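Disaster Relief in Practice
Session 4 – Running a distribution point
Notes to go with the lecture. Not a replacement for it, please still come.

Last time: needs assessment, who to ask, why the loudest street isn't always the worst hit. Today: you've got the stock, you've got the list, now hand it out without anyone getting hurt or missed.

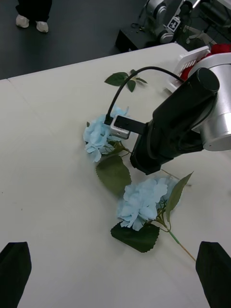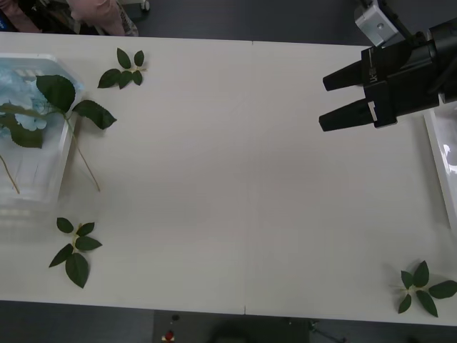
Case for the whole session is the Planulari flood. River came over in July, lower town under water, most families moved up to the school at Burard. Relief run by a small charity, the Begum Fund, with a local haulier (Kiken) doing the lorries. Read the case sheet before the seminar.

1. Choosing the site
Flat, dry, near where people are already sleeping. Two ways in if at all possible. Shade or cover for the queue – people will wait longer than you think. Burard school yard had one gate. Everyone going out met everyone coming in. Classic bottleneck, see sketch on the board.

Ask before you use a place of worship. Usually fine, but some families won't come, and you won't hear from the ones who stay away.

2. The list
One line per household, not per person. Name, size of household, where they are staying now, anything special (baby, insulin, can't walk far). Write it by hand AND keep a copy somewhere else. The Planulari list had 78 households on the first evening. The second copy, made by another team, had 14 of them under a different spelling. Took most of a day to sort out. Agree the spelling rules first!

Question for seminar: what do you do with a family who turns up and isnt on the list? Think about the queue behind them as well.

3. The pack
Keep it the same for every household of the same size. If people can see that one bag is bigger, you will spend the day explaining bags. Dry food, soap, blankets, something to carry water in. Cooking oil leaks, pack it upright and apart from the flour.

Check what people can cook on. Rice is no use with no stove and no clean water. Sounds obvious, gets missed all the time.

4. On the day
Start early, before the heat. Tell people the time the evening before and stick to it. Kiken's lorries were due at the school on Wednesday at 7 am and came at noon – road was blocked at the bridge, no one had a number for the driver. People had queued since dawn. So: driver's number on the wall, and someone out front giving news even when there is no news.

Seperate line for the elderly and anyone carrying a child. Water at the back of the queue as well as the front.

5. After
Count what's left the same evening. Go back and visit a few homes, ask what was in the bag, what they used, what they swapped. Swapping isn't cheating, it tells you what you packed wrong.

For next week
Read the case sheet, pages 1 to 14. Draw your own plan of the Burard yard with one gate only, mark the queue, the tables, the lorry. Bring it on paper.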